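Werkstattheft, April, abends

So, heute endlich wieder am kleinen Quad gesessen (der Zerneck-Rahmen, der seit dem Winter im Regal lag). Marloes wollte wissen, warum er beim Schweben immer nach hinten links wegdriftet, und ich hatte ja großspurig behauptet, das sei in einer halben Stunde erledigt. War es nicht.

Erst mal alle Props runter und die Motoren einzeln laufen lassen. Nummer 4 klingt rau, so ein leises Kratzen beim Hochdrehen. Glocke abgezogen, ausgepustet, ein Tropfen Öl ins Lager, danach deutlich ruhiger. Ganz weg ist es nicht, ich würde das Lager also bei der nächsten Bestellung bei Pfeiffer gleich mitnehmen. Bitte nicht den ganzen Motor kaufen, Tamsin!

Dann neu kalibriert, diesmal wirklich in der Waage. Beim letzten Mal stand der Kopter auf dem schiefen Rollwagen, mein Fehler, steht hiermit im Heft. Den Gyrofilter habe ich auch angefasst und auf 200 Hz hochgesetzt, vorher war er so tief eingestellt, dass die Regelung nur noch hinterhergehinkt ist. Die alten Werte liegen als Textdatei im Ordner Fodeck, falls jemand zurück will.
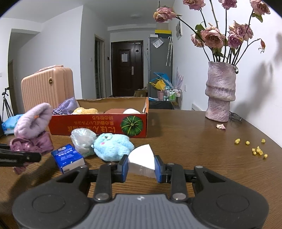 Erster Schwebetest in der Halle: viel besser! Der Drift nach links ist weg, nach hinten zieht er noch ein bisschen. Ich tippe auf den Akku, der sitzt mit dem neuen Klettband zu weit am Heck. Habe ihn 6 mm nach vorn geschoben und noch mal abgehoben — steht jetzt fast von allein, wenn man den Gashebel in Ruhe lässt. Der Headless-Modus spinnt dagegen immer noch, nach zwei Drehungen weiß er nicht mehr, wo vorne ist. Vermutlich der Kompass, der liegt direkt neben dem Stromkabel. Ob man den auf einen kleinen Mast setzen kann? Marloes hat sowas mal gebaut, frage ich sie.

Flugzeit mit dem älteren Akku: 16 Minuten im Schweben, dann kam die Warnung. Damit bin ich zufrieden, mit dem neuen muss ich noch messen.

Offen: Lager Motor 4, Kompass versetzen, Schrauben am Ausleger mit Sicherungslack. Und vor dem Fliegen in Sanivberg den Failsafe noch einmal testen — ohne Props, bitte.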